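Chapter 2
An Open Day at the Robot Lab

Have you ever tried to teach a small child to stack cups? They get it fast, usually in one afternoon, and then they want to do it again and again. Getting a robot arm to do the same job takes a good deal more patience, and that is exactly what makes it such a great place to start this book!

Every June the Crichton workshop in Wemham opens its doors to anyone who cares to walk in. Some 2,000 people came the year we visited, and a good share of them ended up in front of the same screen, watching a simulated arm work with two plastic cups. The program on show was Cleseo, a practice world in which an arm can be tried out before a real one is switched on. People leaned in, groaned, cheered and argued about where the fingers ought to go. (We argued too. It is very hard to stay quiet.)

The task was easy to say out loud: put the yellow-green cup in the purple cup. As you look at the work, pay attention to the fingers and to the rim of the cup.

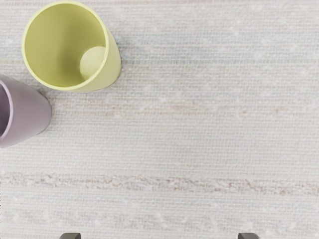
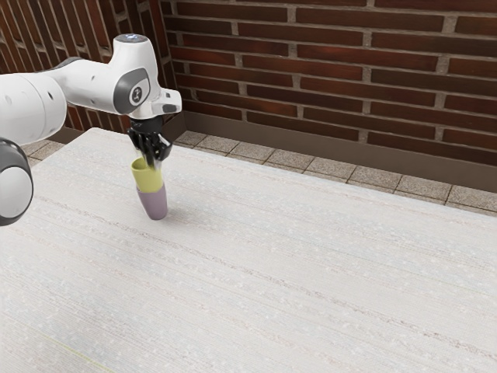
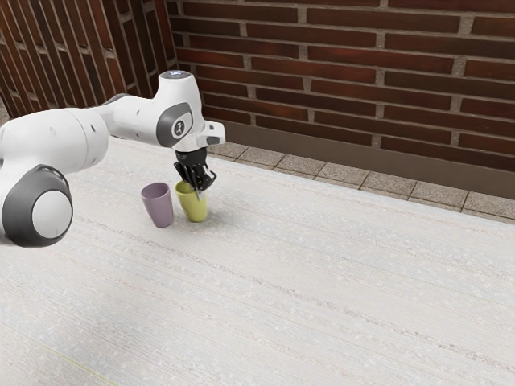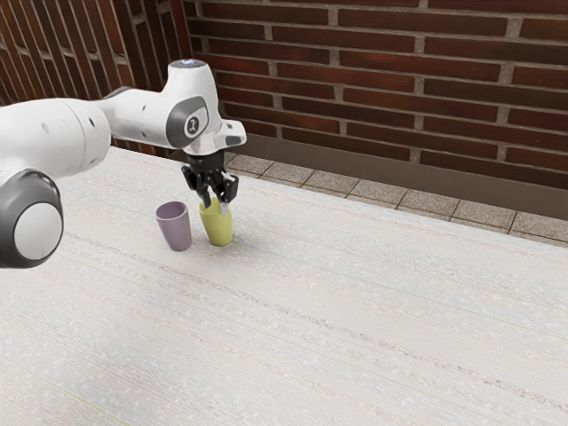

Two cups, one gripper: the simulated stacking task.

Page 18

Did you notice how little of the cup the gripper needs? A person would probably wrap a whole hand around the outside. A gripper with two fingers can take hold of the wall of the cup near the rim, with one finger inside and one outside, and that leaves the lower part of the cup free to go into another one. We will come back to this kind of hold in Section 2.3, where you will work out how far apart the fingers must be before they come down.

The second thing to think about is point of view. A camera that looks across the table gives you the arm, the cups and the space between them. A camera that looks down past the fingertips gives you round open mouths and hardly any sense of height. Each one leaves something out, and the guides at Wemham were happy to let visitors switch between views and find out for themselves what was missing.

Then there is the counting. A board beside the screen kept a running total of tries for the whole event, and when we left it stood at 1,911. Imagine doing that by hand! With Cerkon, the scheduling tool you will meet in Chapter 4, a lab can line up tries like these and leave them running overnight.

Before you read on, find two cups at home and stack them using only your thumb and one finger. Do it slowly. Write down each separate move you make, including the ones that seem too small to mention, and keep your list handy for the first exercise.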